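4. Hedging and the household noun

4.1 What counted as a hedge

The naming task was meant to be easy. Each of the 96 speakers at the Stovcombe site looked at the same set of 48 pictures and said, in a word or a short phrase, what the target item was. We had budgeted an afternoon for coding the answers. The coding took most of August, and the reason is the word "thing."

We had expected speakers to disagree with one another. Disagreement is cheap to code: one person says "couch," another says "sofa," and both go in the table. We had not expected so many speakers to disagree with themselves inside a single answer. "Kind of a bowl," "a bowl thing," "bowl, or, well, a dish," and "I'd call it a bowl but my mother wouldn't" are all attested for the same item, and only one of them fits comfortably in a column headed Noun. In all, 1419 responses contained at least one expression that we ended up treating as a hedge.

We sorted these by form. Approximators ("kind of," "sort of," "like a") come before the noun and soften its fit. Placeholders ("thing," "thingy," "whatsit") come after it, or replace it, and concede that the speaker has the right neighborhood but the wrong house. Alternations ("a rag or a towel") offer two nouns and leave the choice to the listener. Attributions assign the noun to somebody else, usually a relative. A response could carry more than one type, and one response carried all of them, which we admired but excluded from the rate comparisons below.

Laughter, sighs, and the sound usually written "eh" were marked in the transcripts and left out of the counts. The second coder argued that "eh" is the most honest hedge in the language. The second coder may be right, but "eh" also turned up when speakers were reaching for their coffee.

4.2 Kitchen and cleaning items

Hedges were thickest in the kitchen and cleaning sets. This runs against a common assumption in the naming literature, where hesitation is treated as a symptom of unfamiliarity. On that view a speaker should stumble over an astrolabe and sail through a dishcloth. Our speakers did the reverse. Rare items drew a flat "no idea" or a confident wrong answer, and either way the speaker moved on. Ordinary items drew negotiations.

The soft goods were the worst. English has a generous supply of words for things that wipe: cloth, rag, towel, washcloth, dishrag, sponge, wipe, duster. The borders between these words depend on material, on use, and on how far the object has fallen in life. A towel becomes a rag without any change of shape. Some speakers keep "cloth" for what is thin and folds and "sponge" for what is thick and springs back. Others will call nearly anything a sponge if it lives by the sink. A still picture offers neither the fold nor the spring, and a plain rectangle gives a speaker little to go on.

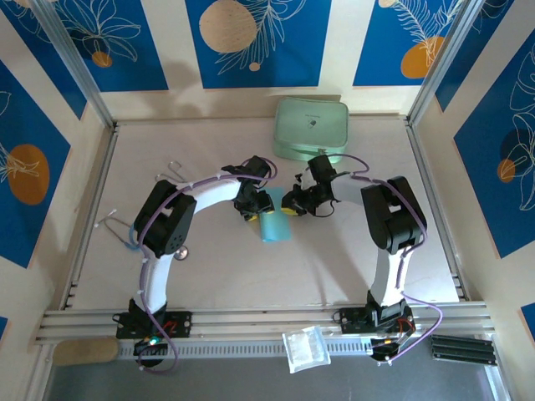

Figure 2. Light blue rectangular item (cloth or sponge) on a pale beige tabletop.

Color did a good deal of work in these answers. Speakers who could not settle on a noun very often settled on an adjective, and said it with some force. "The blue thing" is a complete and useful description in a room with one blue thing in it, and it spares the speaker any commitment about texture. In the Stireo annotation scheme, which we otherwise follow, such responses are scored as failures to name. We think this is harsh. A speaker who says "hand me the blue thing" and is handed the blue thing has not failed at much.

We therefore scored them separately, as property descriptions, and this changes the picture for soft goods more than for any other set. Under the original scheme soft goods look like a hole in the vocabulary. Under ours they look like a place where the vocabulary is crowded and speakers politely step around it.

4.3 A note on the comparison corpus

To see whether hedging of this kind is a product of the task, we looked for the same nouns in Từ, a corpus of unscripted talk recorded while people cooked, cleaned, and in one long file defrosted a freezer. The talk in Từ is addressed to someone in the room, and there is always something to do next. If hedges were a response to being tested, they should thin out.

They change shape more than they thin out. Approximators are scarce, perhaps for the simple reason that "could you pass the sort of a rag" is a poor request when something is boiling over. Placeholders take up the slack. Attributions all but vanish, though they return whenever two households are sharing a kitchen and the question of what to call the long-handled spatula comes up again.

The comparison has limits. The corpus was segmented with Evow, which breaks an utterance at every long pause. Alternations with a pause in the middle ("a rag ... or a towel") are thus divided between separate lines, and a search for the pattern misses them. We repaired the cases we found by hand. We do not know how many we did not find, that being the usual difficulty with such cases.

4.4 Implications for the word lists

Most picture-naming norms report one preferred name per item along with the share of speakers who gave it. To get there, somebody strips the answer down to its noun. "Kind of a sponge" goes in as "sponge," next to the "sponge" of a speaker who had no doubts at all, and the two are never told apart again. For chairs and spoons this does little harm. For soft goods the preferred name may rest largely on answers whose speakers were trying to get out of giving one.

We suggest keeping the hedges and reporting their rate beside the name. The cost is one more column, plus the labor of filling it, which we have described above and do not wish to describe again. Items with a high hedge rate can then be kept out of timed experiments, where a slow answer is likely to be read as slow retrieval when the speaker has in fact retrieved several words promptly and is deciding which one to be blamed for.

The coding manual, in its version of 26 October 2024, lists every form we accepted as a placeholder. The spelling of "whatchamacallit" in that list follows the majority of the transcribers and was not unanimous.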